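Two encores and a bag of earplugs
07/08/2018

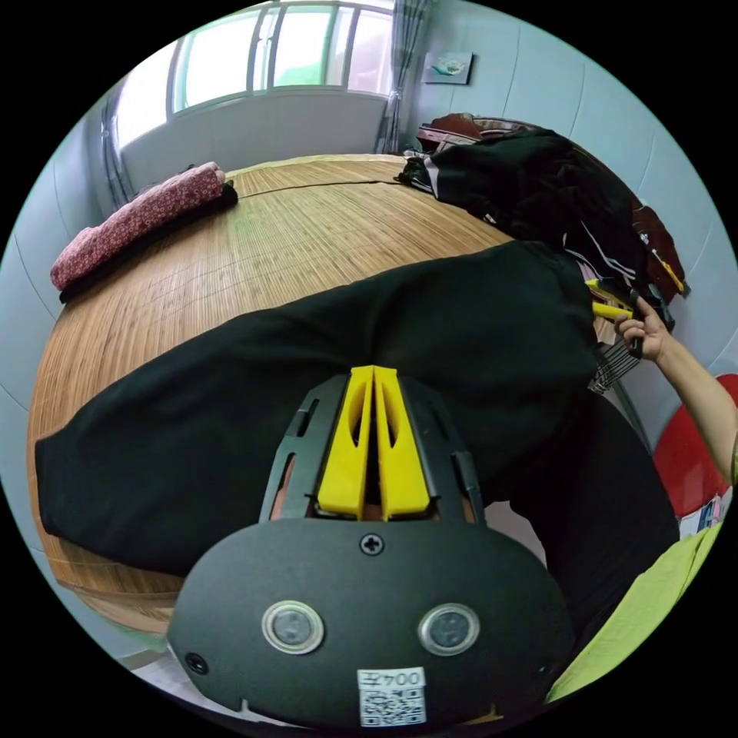

Evum played the old cannery on the harbor last night and I paid 12 dollars to stand behind a pillar. It was a good pillar. From there I could hear most of the bass and see one elbow of the drummer, who hit everything as if it owed him rent. I wore black, like everyone else in the room, and black is what you find me laying out flat on a bamboo mat whenever a band with a one-word name comes to town. I own one shirt with a color in it and it has never been to a show.

The opener was Sistero, two keyboards and a lot of fog. They did 3 songs in forty minutes. I liked the second one, or possibly the middle of the first.

Evum skipped nearly all of the June record, which annoyed the guy next to me so much that he told me twice. They did close with "Gudik" - the long version, with the part where the guitar just hums and people start checking for their coats. Then they came back and played it again, faster. My ears rang until breakfast. The earplugs were in my pocket, still in the bag.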